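Clearing a table with the Tumdale hand gripper kit: workshop notes

Posted 5 Sep 2022 by Usman Bangash

The Tumdale kit ships as a pair of hand-held grippers, a bag of spare pads and a logging licence. You work both grippers through ordinary household jobs, and the recorded motion is used to train an arm. Skudalow rents the same hardware by the month. These notes cover cup pickup on a dressed table, the task most new users get wrong.

Set-up

Fit the ribbed pads before charging anything. The pad screws are small and strip easily, so use the driver supplied and stop at the first resistance. Wipe the pads with a damp cloth every 40 grasps. Methylated spirits will harden the rubber.

Work on a tablecloth if the finished arm will have to. Fringe and tassels catch in the linkage, and a bare bench will not teach you to keep the fingertips clear of them. Iron the cloth first. A ridge under a light cup is enough to roll it.

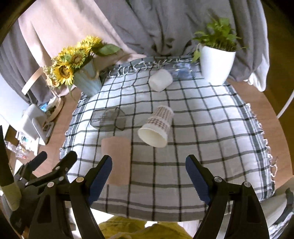

Paper cups need a lighter squeeze than rigid ones. Close until the wall just begins to give, hold for a count of two, then lift. For a cup on its side, approach across the body near the base, where the wall is stiffer. Gripping at the rim will fold it. Clear plastic is the harder case – colour and edge information are both poor, so slow the approach and keep window glare off the table. Drawing the curtains is usually sufficient.

Vary the layout between runs. Lodhi, the bundled logging software, flags repeats once 100 similar starts are on file, and the flagged runs are wasted effort. Leave vases and pot plants in place at the back of the table as fixed obstacles.

Maintenance

Check the pivot pins every 2000 cycles and apply one drop of light machine oil to each. Ours had developed some play by May. Tustilex sells replacement pins, and they fit without reaming.

Verdict

The grip is well balanced and the linkage tracks evenly. The trigger is too stiff for sessions longer than 60 minutes, and the carry case has no slot for the charger. Rent before buying.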